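Mafalda Morais wants to see your reject bin

The first thing Mafalda Morais does with a gripper brochure is turn to the last page. "Front page is the success rate. Last page is the small print about what they picked," she says. "I read the small print first, and half the time I don't need the rest."

Morais has been testing grippers for Salazar, a parts supplier, for long enough to have lost patience with most of them. Her latest job was a side-by-side trial of two: the Rukley, a plain two-finger gripper that costs little and does little, and the Jellodeo, a softer, smarter unit that comes with its own controller and a sales team that calls a lot. We talked over the phone, and she ate lunch through part of it.

The Jellodeo people had told her to expect a clear win. What she got was 600 picks on each gripper, same bars, same bin, same arm. The Rukley got 493 of its bars out of the bin and into the tray. The Jellodeo did a bit better, and she won't say by how much until Salazar has signed off on the report.

"It's better. I'm not going to pretend it isn't," she says. "Is it better by the price of the thing? I don't think so. And I don't think they think so either, or they'd stop talking about the software."

The software is called Cukel, and it is sold as the part that makes the difference. It picks the grasp point and tells the arm how to come in. Morais ran it with both grippers for part of the trial, which the vendor had asked her not to do. Her view is that most of the gain showed up with the cheap fingers too. I asked if that was a fair test.

"Fair to who? If I buy the controller and keep my old fingers, I want to know what I get. They'd like me to test the bundle. I'm not buying a bundle, I'm buying a number."

She is just as hard on her own numbers. The first round, back in October, had to be thrown out after she found that the bars were going back into the bin the same way each time. "You reset by hand, you get lazy, your hand does the same thing over and over. The robot looks like a genius." Now the bars get dumped from a bucket and left however they fall, and whoever dumps them isn't told which gripper goes next.

The setup took longer than the testing. Air pressure alone ate most of a morning, and there was a long argument about how hard the fingers should close. The vendor wanted 90 percent on its own unit. Morais set both at what she would run on the floor and wrote it down.

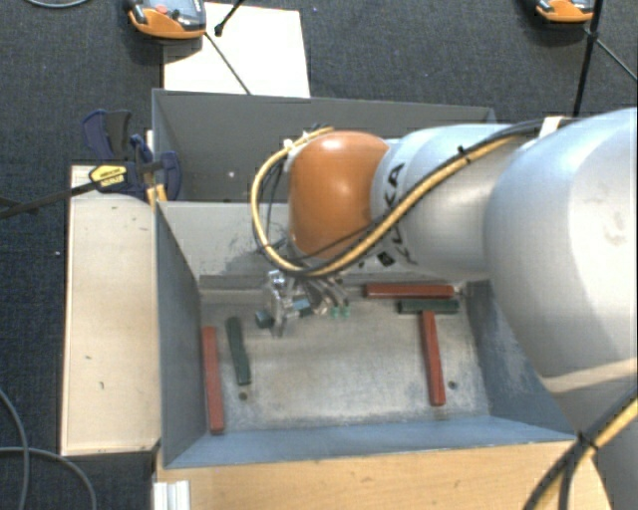
What she cares about is the walls. Any gripper can pick a part from the middle of a bin, she says, and most demos are built so that the part is in the middle. Her complaints start when a bar ends up like the red one on the left, lying lengthwise close to the side of the bin, with a green one just to the right of it. A finger has to get down into that gap or the arm has to come in at an angle, and then you find out how wide the gripper body really is. "Ask them to do that one. Ask them to do it 20 times. They'll tell you about the next version." In her trial both grippers lost most of their misses there, and Cukel's answer was often to leave the bar alone and go for something easier. On the vendor's score sheet a skipped bar doesn't count as a miss. On hers it does.

Cables are her other sore point. She thinks buyers look at fingers and forget that everything feeding them has to ride along the arm and bend with it. "You can have the best fingers in the world. If the hose catches on the bin rim, you have a very expensive way to pull out a hose." She asked the Jellodeo rep how many wrist turns the cable was rated for and was promised a call back. As of 1 Apr 2021 she was still waiting.

So would she buy either one? Salazar will probably go with the Rukley and take another look at Cukel if the price comes down – she has told them as much. She does not think bin picking is solved, and she gets short with people who say it is. "Solved for what part? In what bin? With who standing there to clear it when it jams?"

I asked what would change her mind about the pricier one. She took a while to answer.

"Let me keep it for a month," she said. "No rep in the room. My parts, my night shift. If they say yes to that, I'll listen. So far they've offered me a webinar."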